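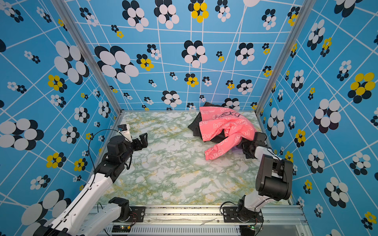

# How Does a Lake Get Its Fish?

Have you ever stood on a dock, looked down into the green water, and wondered how all those fish got there? It's a great question, and the answer has trucks in it!

Some lakes are very old, and their fish swam in long ago from rivers. But plenty of vacation lakes were made by people. Workers build a dam across a river, the valley behind it slowly fills up, and the fish that lived in the river find themselves with a huge new home.

Lake Tirnach is one of those. It is 16 miles long and only 3 miles across at its widest spot, so on a map it looks a bit like a green bean.

## Fish that ride in trucks

Sometimes a lake needs extra fish. That's when a **hatchery** helps out. A hatchery is a farm where fish eggs are kept safe in trays of clean, moving water until they hatch. Baby fish are called *fry* (yes, like the potato!). When they grow as long as your finger, they get a new name: *fingerlings*.

Every June, a tank truck drives from the Wasetti hatchery to the boat ramp at Cevitov. The driver hooks up a wide hose, opens a valve, and whoosh, out they go! Last summer one small tank held 824 young catfish.

The fish don't go in right away, though. First the driver mixes a little lake water into the tank. Fish can get sick if the water around them warms up or cools down too fast, so they need time to get used to it.

## Where do they hide?

Little fish are lunch for big fish, so they head for weeds, sunken logs, and the shady water under docks. If you lie on your tummy on a dock (with a grown-up close by and your life jacket on), keep very still and watch the shadows. You may see a whole crowd of tiny tails!

## Words to know

- **Dam:** a strong wall that holds back a river
- **Fry:** a baby fish
- **Fingerling:** a young fish as long as a finger
- **Stocking:** putting new fish into a lake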